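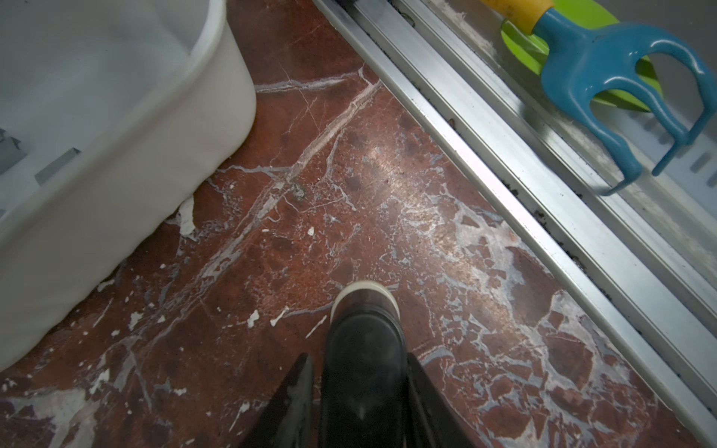

Hotside's black gripper over a red marble floor, with a white plastic bin to the left and a metal track to the right.

Hotside is a small home-built robot arm made for tidying light objects off the floor. It was started by Siyabonga Sibiya and Aravind Namboodiri at Emness, a shared workshop where members rent bench space by the month, and much of its later testing has been done in ordinary houses belonging to people who were kind enough to lend them.

Design

The arm carries a black gripper with flat, angular plates on either side of a rounded central finger that has a cream-white rim. A small camera rides along near the gripper and looks straight down at whatever lies beneath, so the builders see very nearly what the arm sees. The control program, called Grilen, was written mostly by Parvathi Thevar over a long and rainy August, and it grew to 2,306 lines before she was persuaded to leave it alone for a while.

Floors

Polished stone has been the builders' great teacher (and now and then their great headache). Red marble with white and gray veins is full of edges and patches that a simple program may take for objects, and a shiny surface throws back a patch of glare that washes out the color. Small pale flecks on the floor are another puzzle, as they can look much like a bit of veining. Grilen compares 9 views of a spot before it decides that something is there to be picked up.

Door tracks get a section of their own in the workshop notes. The bright metal ribs catch the light, dirt gathers in the channels, and Gopinath Kamath, who looks after the joints and wiring, prefers that the gripper stay well on the near side of them.

Later versions

A second arm, Chacko, was begun by Waldemar Sikora using 26 parts from the first design. It has a longer reach and a slower wrist, and shares the same control program.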